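Packing light goods with air cushions: speaker notes
Speaker: Hilde Dijkstra, Skirkness
Session length: 19 minutes, questions at the end

Opening. Introduce the subject: small packets, thin film, shipped in boxes larger than they need. Complaints at the Trolimcombe site came to 967 last year, most of them for crushed corners. Crushed corners are a void problem. A packet that can slide will find the wall of the box.

Slide 2. Order of work. Cushion first, packet second. Set the cushion down and let it settle before anything goes on top. Hold the packet by its edges and lower it flat. Pressing from one corner loads the seal.
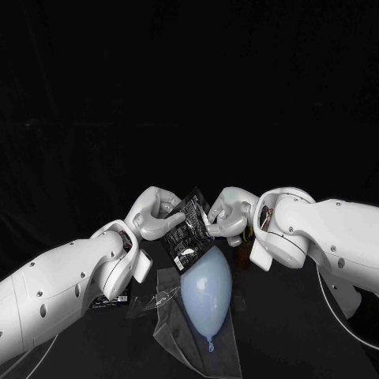
Mention that the Visser trial used one cushion per box and no paper fill. Normunds Baranauskienė ran the packing bench. Damage fell by 93 percent against the November baseline. State clearly that this covers one box size only.

Slide 3. Inflation. A cushion should give under a fingertip and come back. Too firm and it rolls; too soft and it goes flat under stacking. Wrinkles in the film are acceptable. A leaking neck is a reject. Pause for the pressure table. 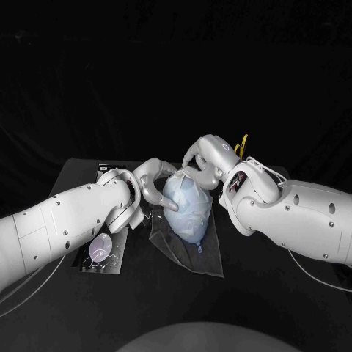
Should the knot face up or down in the box?
Point it toward the side wall, clear of the packet. A knot under the load makes a hard spot and can mark the film.

Slide 4. Work surface. Cover the bench. A dark cover shows dust and film scraps, and it protects the cushion from rough edges. Change it at the end of each shift. Santeri Keskinen has the cover sizes if anyone asks.

Slide 5. Placement check. The packet goes over the middle of the cushion. Check for overhang on both long sides before closing the flaps.

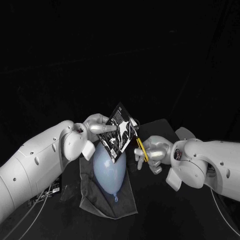
Black packet held at an angle over a pale blue balloon.

Slide 6. Open items. Clikero drop test, 2 box sizes still to run. Hicham Fawzy to send results by 31st August. Take questions on film thickness last.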